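Skiltari Parts Catalog – Read Me First

Hello, and welcome to the Skiltari parts catalog. If you have opened this folder because a customer is on the phone and you need a part number quickly, go straight to "Finding a part" and come back to the rest when the kettle is on. If you have a little more time, please do read it through once. It will save you from one or two mistakes that we have all made, me included.

The catalog covers the goods made or finished at our Plakelmont works: perforated sheet, bent wire goods, welded baskets, guards, brackets, and the many odd small fittings that have piled up over the years. It holds 3191 entries. Earlier it lived in two places, a card drawer in the front office and a spreadsheet that Ginette Lévesque kept going almost single-handed, and the two did not always agree. This version brings them together, and where they disagreed Ginette went down to the shelves and measured.

What is in the folder

parts.csv is the catalog itself, one line per part.
finishes.csv lists the surface finishes and the short codes we use for them.
old_numbers.csv ties the card drawer numbers to the current ones.
suppliers.csv has the outside firms we buy from, with Friesen listed first for rod and flat bar.
notes.txt is a long and rather rambling file of remarks from the shop floor. It is well worth a browse.

All the csv files are plain text with commas between the fields and a period as the decimal mark. They open in any spreadsheet program. Please take care, though, if your program likes to be helpful with numbers. Some of our part numbers begin with a zero, and a spreadsheet will happily throw the zero away when you save. Import the part number column as text and you will be fine.

Finding a part

A part number has a letter group, a dash, and a number. The letter group tells you the family. PS is perforated sheet, WG is wire goods, GD is guards, BR is brackets, and MX is everything that did not fit anywhere else. MX is larger than I would like, and Marwan Salameh has been working through it in the slow hours after lunch, moving things to better homes a handful at a time. When he moves one, the old number stays in old_numbers.csv, so nothing gets lost and an old order form will still lead you to the right shelf.

If all you have is a customer's description, search the "common_name" column first. We have tried to put down the words people really use when they call, including a few that make the welders wince. A part can have several common names with a semicolon between them.

The columns in parts.csv

part_no – the current number, kept as text.

common_name – what people call it.

family – the same as the letter group, spelled out.

length_mm, width_mm, height_mm – outside measurements of the finished piece, taken over the widest points. For sheet, the height is the thickness.

opening_mm – the size of the opening in mesh or perforated goods. For round holes it is the diameter. For diamond mesh it is the long way of the diamond, measured inside the strands, and for slots and ovals it is the longer side as well. Older cards sometimes gave the distance from center to center, and those have been converted wherever we could find a piece to check against.
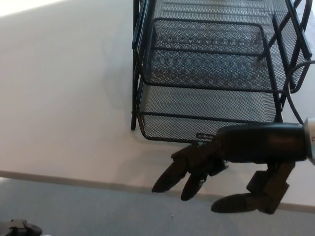 finish_code – look this up in finishes.csv. A blank means the part leaves us bare. It does not mean that we forgot, although if you suspect that we did, please ask.

weight_g – weight of one piece after finishing, without packing.

pack_qty – how many go in a standard box.

status – "current", "on request" or "retired". Retired parts are no longer made as a matter of course, but for many of them we still have the tooling, and Lise Caron in the tool room can tell you which.

checked_by – initials of the person who last measured the part with their own hands.

How the measurements were taken

Most of the parts were measured with calipers at the inspection bench by the loading door. Anything longer than 3000 mm was done with a steel tape on the floor, so please treat the last digit on those as a kind wish. Weights come from the bench scale, and for very small fittings we weighed a full box and divided.

Powder coating adds a little to every dimension and takes a little away from every opening. The catalog gives the coated size when a finish code is filled in. If a customer needs a basket to slide into a tight space, it is always worth mentioning this to them before the order goes through.

What is not so good yet

I would be painting too rosy a picture if I said the work was done. There are 95 entries with no weight, nearly all of them retired guards for machines that Hutau used to run. The drawings for those are somewhere in the upstairs cabinets, and we will get to them.

The common names are much richer for wire goods than for brackets, simply because the people who know the wire goods are also the chattier ones. If you are a bracket person, your help would be very welcome indeed.

Prices are left out on purpose. They change with the cost of steel, and the sales office keeps its own list. Please don't add a price column to your copy and pass it on – we had a good deal of confusion over that last August.

Making a correction

Found something wrong? Lovely, please tell us. Write the part number, what the catalog says, and what you think it should say, and send it to Hildegard Ruppert at the front office. A measurement is best of all, and if you have the piece in front of you, say what you measured it with. Hildegard gathers the corrections and enters them in one go, so don't worry if yours takes a little while to show up.

Please don't edit the shared parts.csv directly, even for a spelling mistake. Work on a copy. Version 2 is the one in use now, and the number is on the first line of notes.txt, so you can always check whether yours is up to date.

Thanks

To Ginette, above all, for the years of patient typing. To Lise and Marwan for climbing ladders, and to everyone in the welding shop who put down what they were doing to answer a question about a part last made before I started here.

Manon Li
Catalog and orders, Skiltari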